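Drutholm Sash Window Project: where we've got to

Hello again from the upstairs office at Drutholm, where the draught is doing a very good job of reminding me why you gave us this grant. It's Sat 14 November and the building is shut, so I've got the kettle on and the invoices spread out, and I'll try to tell you everything in one go.

The big news first. The north side is done! All 12 windows along the reading room have been repaired, painted and put back, and the difference is lovely. People have started taking their coats off in there, which I never thought I'd write in a November report. The cords run freely, the catches meet, and you can open the middle one with one hand (I've tried it far more often than I needed to).

The stairwell has been slower. We found rot in the sills behind the old radiator, and Pritchard, the joiners, had to stop and order more timber from the yard at Cesden. That cost us 3 weeks. I did ring you about it at the time, but I want it written down properly too. The extra timber came to £1,889, and it has come out of the contingency line, so the total you agreed hasn't moved. There's still a bit left in that line and I'm hoping to leave it alone.

We also changed our minds about the paint. The first plan was a bright white, and the sample looked awful against the brick - like new teeth. We've gone for a softer off-white in the same range, same price per tin, and the conservation officer at Usberg was happy with it.
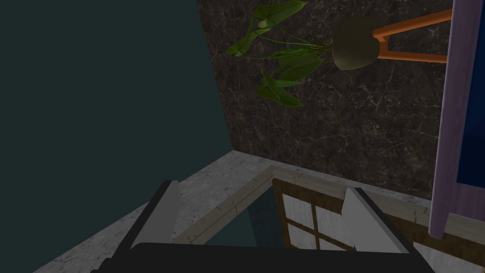 A wooden window frame lying flat, with the joints showing as thin dark lines.

The repair afternoons have been the nicest surprise of the autumn. We offered them because your form asked what local people would get out of the work, and I'll admit I thought we might get a handful of keen retired people and a dog. Instead both sessions filled up and we had to start a waiting list. Everyone learned how to take out a cracked pane, clean up the rebate and putty a new one in. I was terrible at the putty. We've been asked for more, so I'd like to run 2 in the spring if the money for materials can carry over. Could you let me know?

Still to do: the stairwell sills, the round window over the door (scaffold is booked), and the draught strip in my office, which I have nobly put last. The receipts are in the shared folder, apart from the glass one, which I'm chasing and will send on as soon as it turns up.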